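Teresa Piątek has eaten a great many free sandwiches this winter, and would like it known that they count as work.

She looks after ordering at Tomoana, a chain of lunch counters with nine branches, four of which now let customers pay for their food through an app before they've left the office. The app is called Plikton. She didn't choose the name. "It sounds like something you'd pour down a sink," she says, "but it was that or SnackDash, and I'd have had to resign."

The idea is simple enough. You pick a sandwich, pick a time, and collect it from a shelf with your name on the bag. The trouble began with the times. "Everybody picks one o'clock. We offered them every five minutes from half eleven and they all want one o'clock. At the Allholm branch we had a shelf built for 8 bags."

How many turned up?

"More than eight."
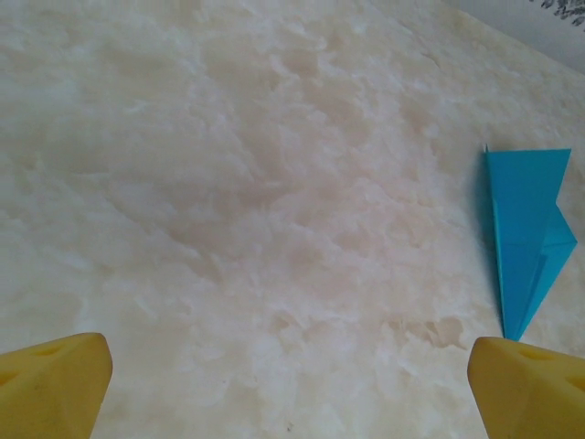
Piątek's answer was to charge less for lunch at odd hours, and the kitchen staff took some persuading. Ruth Escobar, who runs the Allholm counter, thought it would mean making egg mayonnaise before breakfast. We talk over a pale tabletop with a cloudy, marble-like pattern, all cream and faint pink, and Piątek draws the lunch rush on it with a fingertip: a flat line, a cliff, another flat line. Since the discount came in, she says, the cliff has become "more of a steep hill, with people still falling off it".

The app has taken 725 orders at Allholm so far. Its most popular extra is gherkins, and its most popular complaint is also gherkins. A button for leaving them out arrives in June.

What about customers who'd sooner queue? She has nothing against them. Her mother is one, and regards the collection shelf as a form of shoplifting.

"She came in last week and stood in line behind two people for a soup. I told her she could have ordered it on the bus. She said, 'And what would I have done when I got here?'"

Piątek is still working on a reply. The other five branches get their shelves next, and these ones will be wider.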